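Fadel had the quote open on one side of the screen and the budget on the other. Skenard wanted 1314 a month for three arms on a lease, service included. Buying them would take everything left in the Wultdale account and the shelving money besides.

He had until four to send a number upstairs. He changed the lease to two arms, looked at the total, and changed it back. Then he added a line for spare grippers, 309 a set, and typed "rubber pads?" in the notes column.

He took his coffee over to the bench. Containers were the part he couldn't price. Boxes were easy, and every vendor had a video of boxes. Half of what Wultdale shipped had curves and ridges on it, and the red plastic was slick.

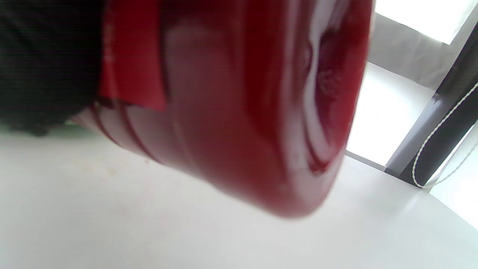
Hrnčiar said to lease one arm through January and leave the other two off the form. If it could handle the round stuff, they could ask for more in spring. If it couldn't, they were out the rent and a set of pads.

"They'll say the price goes up," Fadel said.

It would, Hrnčiar said, and it would go up anyway.

Fadel went back to his desk and deleted two arms. He kept the grippers. In the box marked Reason he wrote "trial," and under Approved By he put Mostafa Helmy, who hadn't seen it yet.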